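Last updated: 19 November 2022
14 replies · 3 shares

Drawer closing: does splitting the demos by contact phase help anyone else?

martens_bench
So I've been messing with this for most of November and I want to know if I'm fooling myself. We have a three-drawer cabinet task, arm has to shut whichever drawers are open, policy is trained from teleop demos. Plain behavior cloning on whole demos got us 52 out of 100 trials. Then I tried something kind of dumb. I cut every demo at the moment the tip touches the drawer front, trained one policy on the before part and another on the after part, and put a tiny classifier in charge of the handoff. Same demos, same network size, no new data at all. It went up to nearly 80. I was not expecting that from a pair of scissors!

The part I can't explain is that the approach got better too, and I would've bet money all the gain was going to be in the pushing.

gritlock
What does the classifier see? If it gets joint torque and the baseline doesn't, you've found out that torque is useful and that's the whole result.

martens_bench
Both get torque. I was careful about that one, we got burned by it on the Starna door project (long story, ask me when I'm in a better mood).

pixelmule
Approach getting better makes sense to me. With whole demos your network has to average over "hand near drawer, about to touch" and "hand near drawer, already pushing", and those look almost identical from a head camera. The actions are totally different though. Cut them apart and the averaging goes away. I saw the same thing with plug insertion.

gritlock
Sure, or the baseline is undertrained. Two networks is twice the parameters no matter what you call the size of each one. Did you run a single network at double width?

martens_bench
Ugh. No. That's fair, I'll queue it tonight.

For anybody trying to picture the setup, it's the low gray cabinet on the floor and we start with all three drawers partway out. The bottom one is the pain. The arm has to reach way down for it and the wrist covers part of the right end of the drawer front right when you'd most like to see it. The stuff on top is clutter, the policy isn't supposed to care about it. I swap it around between sessions so it can't memorize a bowl.

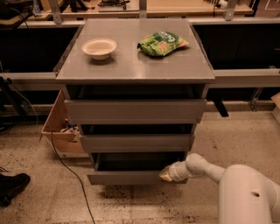 Etstead_lurker wants to know why the classifier isn't just a torque threshold, given that contact is about the easiest thing in the world to detect on an arm with decent sensing, and whether a learned handoff is one more thing that can break at a bad moment.

martens_bench
I did start with a threshold! It fired early all the time. On the low reaches the arm is stretched out and the torque estimate gets pretty noisy, so it would hand over to the push policy in midair and then you get this confident little shove at nothing. Raise the threshold and it fires late, and by then the approach policy is leaning on the drawer with no idea what to do. The classifier looks at a short window of torque plus the image and it mostly gets it right. Mostly.

wobblecart
ok but how are you labeling the cut in the demos? by hand? because if I have to scrub through every demo looking for the touch I'm out

martens_bench
By hand for the first batch, yeah, and it was miserable. After that I trained the classifier on those and let it label the rest, then spot checked. I moved a few cuts by a couple frames and it made no difference I could measure. Moved them all half a second late on purpose and the whole thing fell apart, so it's not *that* forgiving.

gritlock
So you labeled your training data with the same classifier you use at run time. You see why that bothers me, right? Any bias it has gets baked into both policies and then your eval looks consistent because everything is wrong in the same direction.

pixelmule
I don't think that's a problem here. If the cut is consistently a hair early at train time and a hair early at run time, the policies line up. Matching matters more than being physically correct. It'd be worse if he trained on perfect hand labels and then ran with a sloppy detector.

gritlock
It's fine for the success rate. It's not fine for the claim in the thread title, which is that splitting by *contact* is what helps. Could be that splitting anywhere near the drawer helps. Cut at a fixed distance from the front and run that. If it does as well, contact has nothing to do with it.

martens_bench
Hm, okay, I don't love it but that's a good control. My late-cut test sort of speaks to it, but a fixed distance before contact is a different animal. Adding it to the list.

wobblecart
what happens if it loses contact partway? does it go back to approach or is it a one way door

martens_bench
One way in the first version, and that was bad. If the tip slid off, it'd keep pushing until the timeout. Now it can switch back, with a short hold so it doesn't flicker between the two. Flicker was a real problem on the top drawer. I still get a few trials where it bounces back and forth and runs out the clock, and I count those as failures.

Etstead_lurker
We tried phase splitting at Midbridge on a cabinet with actual handles and it did nothing for us. Zero. I wonder if it's because a grasp already gives the network an obvious cue, fingers open or fingers closed, so it never gets confused in the first place. Pushing a flat front has nothing like that.

pixelmule
oh that's a nice way to put it, I'd read that paper

martens_bench
That might be the best explanation in this thread and I kind of hate that it isn't mine. It would also mean this only matters for pushing, which makes it a much smaller result than I was hoping for. I'd still take it.

Double width baseline is training now. Fixed distance cut goes on after that, same 100 starts for everything. If gritlock turns out to be right I'll edit the title.

gritlock
Do different seeds too. One seed each and I'm not reading it.

martens_bench
2 seeds. It's one arm and I have to reset the drawers myself.

Back to top · Contact · © 2022 the posters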